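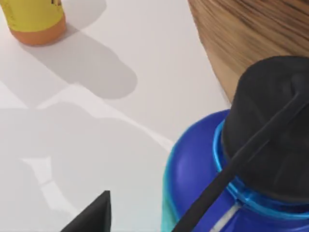

Osian Gough asked whether the simulated kitchen was meant to stand in for the bench at Tristgate or for a real kitchen, as the two would need different bottles on them and the last minutes did not say.

Florencio Arrieta replied that it stands in for a kitchen. The bench is only where the arm gets bolted down. He would rather get the arm used to a cluttered worktop with a sink in it now than find out later that it can only work on a clear board.

Pamley Shared Workshop, arm build group
Minutes, August 2023
Held in the back room at Tristgate. Osian in the chair, Florencio taking notes after item 2.

1. Previous minutes
Agreed, with one correction. The wrist motor was returned to the supplier by Osian, not by the workshop, so the refund goes to him.

2. Simulation (carried on from the question above)
Florencio has the kitchen running in Cistico on the old desktop under the stairs. The fingers are black in the model and will be printed black, so shadows and dark edges should be near enough what the real camera gets. Osian thought the worktop was too white and too clean. Agreed to leave it white for now and try a grey one once the grasping is settled.

Large bottles are still the awkward ones. The fingers open to 145 mm in the model, and the printed set will lose a little of that to the pads. Osian wants the approach for a big bottle to be worked out from the side, with the small ones left as they are. Florencio is not sure two approaches are worth the trouble but will try it.

Caps and straps were discussed for longer than planned. The collision shape for a bottle is a plain cylinder at present, so a strap loop on a cap does not exist as far as the planner is concerned. Florencio to add a simple shape for it. Osian asked that it be kept crude — the desktop already slows down when everything is on the worktop at once.

3. Gripper (Gallardo)
The second set of Gallardo fingers has been printed. The pointed tips are better than the square ones for getting in between things, but the left one has a soft layer near the root and will be done again. Infill to go up on both. The screws holding the fingers to the block are to be M3 x 12 throughout. The longer ones foul the cable.

Small bottles are to be the first test on the real arm, placed near a bowl and not in the middle of clear space, so that the rim has to be allowed for.

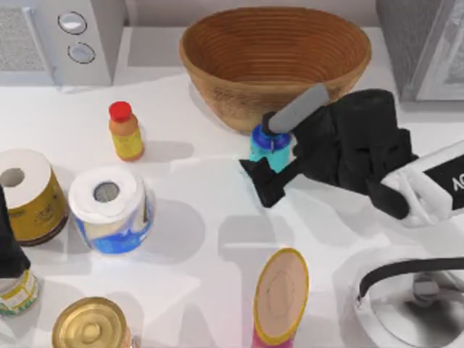 Osian would like the release to be slower as well. The present setting opens the fingers all at once, and on the bench that will knock a light bottle over. Florencio to put the opening speed in the settings file so it can be changed without rebuilding anything.

There was some talk of rubber pads against silicone tape. Tape first, as there is a roll in the drawer.

4. Wiring and base
The power supply is to go on the underside of the bench, with the stop button on the front edge where either person can reach it. Osian has cut the base plate from 6 mm aluminium. Two holes are off and will be slotted. No more work on the arm cover until the cable run is fixed, as it was taken off and put back too often last time.

The bench is shared with the clock repairers. Nothing is to be left clamped to it overnight until the base plate is ready.

5. Money
£17 spent on connectors and sleeving. Florencio has the receipt. The camera mount can be printed, so the bought one is off the list.

6. Actions
Florencio — strap shape in the model, side approach for large bottles, opening speed in the settings file.
Osian — reprint left finger, slot the base plate, move the power supply.
Both — clear the shelf above the desktop before somebody else's boxes come down on it.

7. Any other business
Osian asked if the open evening in October was still wanted. Florencio said yes, with the arm running if the base is in, and with the simulation on the big screen if it is not. Workshop to be told once item 4 is done.

Next meeting when the left finger has been reprinted.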